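Travel makeup: how do you keep a glitter compact from breaking?
Beauty and Packing > Small bags

ritby_lane
Posts: 591
January 22, 2023
Good evening to all. I fly to Ilstead with one cabin bag, and I want to take my glitter compact with me. My previous one opened inside the bag and I was cleaning sparkles from my socks until July. How do you pack yours? I would prefer not to buy a special case.

Edmont_K
Posts: 3,396
Put one flat cotton pad between the lid and the powder, close it, then one rubber band around. I have done this for years and lost only one.

ritby_lane
Thank you, but mine is glitter gel, so I think the cotton will drink it.

smallsuitcase
Posts: 900
I disagree with the rubber band. It slides off a round case very easily. A thick sock is better, and the compact goes in the middle of the clothes, never in the outside pocket.

Edmont_K
It does not slide if you cross it two times. The sock does nothing when the clasp is weak.

smallsuitcase
Then the problem is the clasp, and she should change the compact. Can we see it, please? Is the lid solid or clear?

ritby_lane
The lid is clear and the rim is silver. The glitter is green, pink, silver and white, with little stars in it. I was choosing on the marble-patterned table what goes and what stays, and this one I do not want to leave.
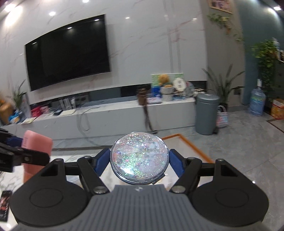 Re: clear lids

Edmont_K
It is very pretty. With a clear lid I would worry more about scratches. Wrap it in a soft cloth first, then the band, crossed.

smallsuitcase
Cloth yes, band no. Small zip bag.

ritby_lane
I will try the cloth and the zip bag, and write again after Ilstead.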